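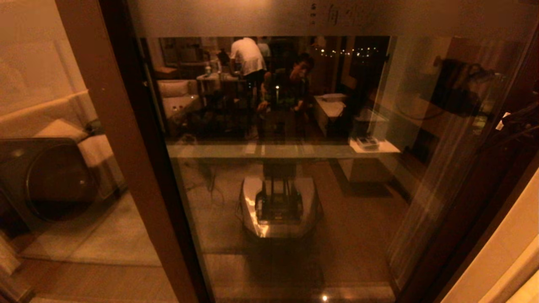

Balcony door, washing machine side

From: Kanyarat Rungrueang
To: Taltwood residents list
Re: Sliding door sticks

Thodoris wrote:
> Which door is it, and does the latch still catch?

It's the one to the balcony, brown frame, frosted strip across the top.

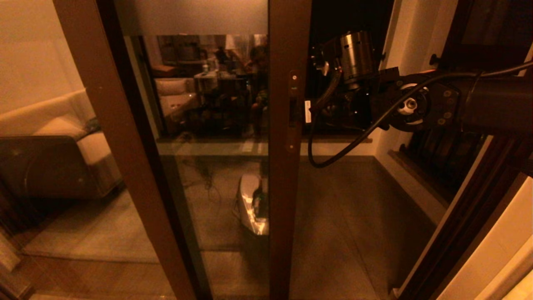 Latch plate on the middle stile

The latch catches if I lift the door first – otherwise it stops 2 mm short.

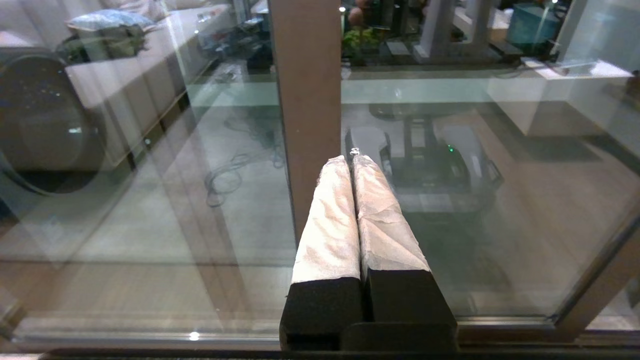 Middle post and bottom rail

I vacuumed the track on Sunday and it helped for a day. Nattawut says his needed new rollers.
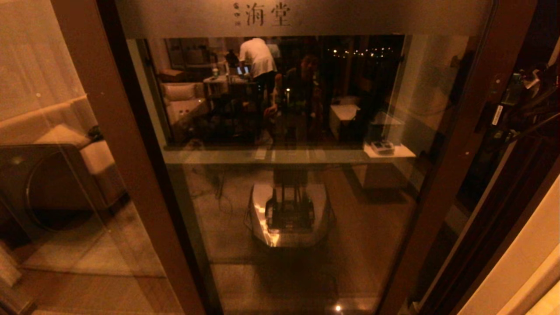 He paid 300 for the pair, fitted. Does anyone still have the number for Vamov?

Kanyarat
Unit 13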